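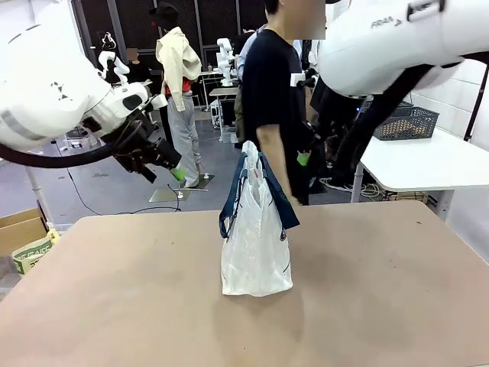
Two robot arms and a table

Does a booking still count if the match gets abandoned?

NarbyFan
My lad plays for Narby reserves and we were away at Trunton on Saturday. Fog came in just after half-time and the ref called it off with us 3-1 up (typical!). The league says the whole match will be replayed in March. Fair enough, but he'd picked up a yellow before it stopped and that's his fifth, so is he banned for the next one or does the card vanish with the result? The club secretary says one thing and the manager says the other. He's desperate to play against Flenby, and so am I really, I've already sorted the lift.

trunton_till_i_die
Was there, couldn't see the far goal from the tea hut! I'd have said it's wiped, same as the goals. 294 on the gate and I bet 290 of them had no idea what was going on. No refunds either, mind.

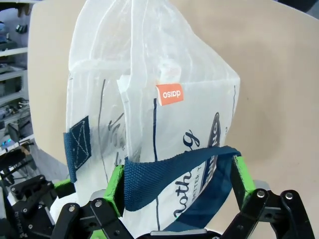
Flenby Left Back

Sorry, I think the one above is wrong. We had this two seasons ago when our floodlights went. The goals didn't stand but the cards did, because the ref still sends his report in whatever happens to the score. Our centre half sat out a game over it and moaned for weeks.

Leagues do vary a bit though, so get your secretary to email the discipline person and ask for it in writing before you name a team. If he plays when he's meant to be suspended you could lose the points. Check it really is his fifth as well, ours had one down that belonged to his brother.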